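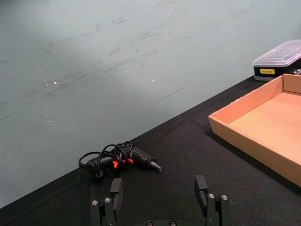
Station 2, wrist view. Glue gun, open tray, lidded box at the back.

Ticket 291: glue gun not placed in tray, Station 2
Posted in November by the Bretell packing automation desk

Status: open, workaround in place
Site: Bretell, carton repair bench
Software: Serkano cell controller

Symptom
The arm is meant to put the glue gun in the cardboard tray at the end of each repair batch. On Wednesday's late shift it stopped before closing the gripper and raised "no valid grasp". The fault repeated on 19 of 32 attempts. No damage to the gripper or the tool.

Effect on staff
Until last month the bench operator cleared the table by hand. That step was taken off the operator's sheet when the cell went live, and the operator now covers the Cadwaladr line during clearing. Each stop means a walk back, a reset and a hand clear. Late shift reports that the walking is worse than the old job was.

Checks so far
1. Gripper opens and closes fully under manual jog. Pads clean.
2. Tray position compared with the taught position. Within limits.
3. Force limit unchanged from commissioning.
4. Lighting level unchanged. Black tool on black cloth gives weak edges in the log, but the orange-red parts are picked up every time.
5. Cable. See below.

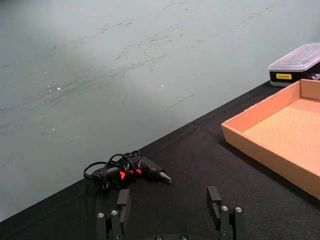
Reading time: 2 minutes

The cord is coiled loosely over the gun and covers part of the handle. The taught grasp is on the handle. With loops across it, the planner finds no clear surface for the pads and gives up. Runs with the cord laid out behind the gun completed normally.

Before automation, operators wound the cord whichever way suited them and it made no difference. The work instruction still says only "coil cord and leave on table".

Workaround
Lay the gun on its side with the cord behind it and no loops over the handle. Do not raise the retry count. Retries take longer than a hand clear.

Proposed fix
a) Amend the work instruction. Owner: Bretell production.
b) Teach a second grasp further forward on the body, clear of the nozzle. Owner: Brivier integration. The gun must be cool before any trial.
c) Give the operator a reset button at the Cadwaladr line. Not agreed. Safety review needs line of sight to the cell.

Next update after the trial of (b).

Comments (3)

lateshift_b: The cord note works if you remember it. Can it go on the bench and not just in the ticket?

integration desk: Second grasp is drafted. We need an hour on the cell with no batch running.

lateshift_b: Please look at (c) again. Clearing was a small job when we were standing there anyway.

Contact the automation desk | © Bretell | Back to top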